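Does the 90 percent tidying result mean anything?

posted by surnar_lurker

The Kumville group says their policy puts cosmetics back in the right slot 90 percent of the time after training on about 3,000 demos. I can't find how many organizers they tested on. Am I wrong to be suspicious?

kang22

No. I read the appendix twice — one organizer, 6 items.

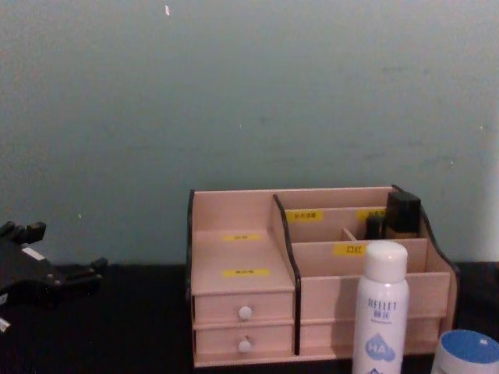 The compartments carry yellow labels, lipstick and so on, and I saw no run with the labels removed. So is it reading them, or has it memorized where things go? Move the spray can away from the drawers and I'd like to see the number again.

stanotmont

90 is good for two arms, my lab gets way less

pell_k

Good compared to what, though? They ran 5 trials per item, and a retry counts as a success. Ask them for first-try numbers and a second organizer with the slots swapped. I wrote in April and haven't heard back.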